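Marsden Shelf Display Set, Bullfinch Wall Covering

The Marsden Shelf Display Set is supplied by Zallama for pantry demonstrations, retail training rooms and merchandising courses. It consists of a tiered rack, a hanging wire basket and a printed wall covering for the back and sides of the display bay. Each component may be ordered separately, and the finish is the same in all three cases.

Tiered rack

The rack is intended for dry goods in soft or semi-rigid packaging. It is made in white acrylic with clear side panels and stands directly on the work surface without fixings. Packages may be staged on the tabletop before they are placed on the tiers. Net weight is 1,360 g. The clearance above the lower tier is 13 cm.

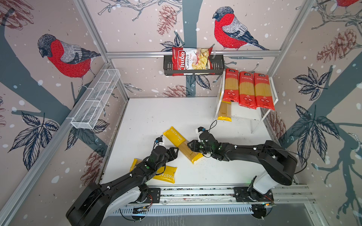 Tiered rack at right, with two yellow PASTATIME packages on the white tabletop.

Long pasta bags are best laid lengthwise along a tier. Customers stocking shorter cartons may wish to order the optional divider strips, which are sold in packs of 10.

Wall covering

The standard pattern is Flornudetti, a winter design on a pale ground. It is printed to order and dispatched in pre-cut lengths, one for each wall of the bay.

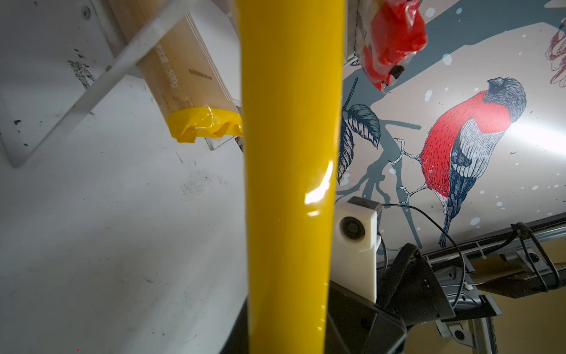

Flornudetti was drawn for Zallama by Hoi-yan Shek, and remains the only pattern held in stock throughout the year. The artwork follows the manner of a line engraving. Fine hatching is carried through the bird's dark head and the hanging leaf beside it, while the bright red breast supplies the strongest colour. Lengths should be hung from the centre of the rear wall outward so that the branches meet at the corners. A plain grey alternative is available on request — please allow 11 working days.

Hanging basket

The basket is black metal wire with slotted end panels. It hangs from a horizontal aluminum bar across the rear wall and accepts upright bags, including those that stand slightly higher than the rim. The bar is not included.

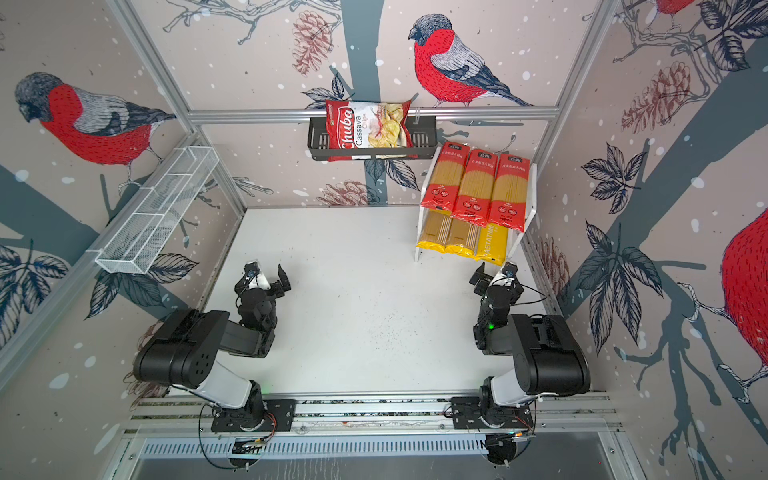
Care and ordering

Acrylic surfaces should be wiped with a soft damp cloth. Abrasive pads and solvent cleaners must not be used. The wall covering may be dusted — it should not be washed.

Institutional orders and requests for replacement parts should be addressed to Pui-shan Kwan, Display Equipment, Zallama. Please state the component required and the delivery address in full.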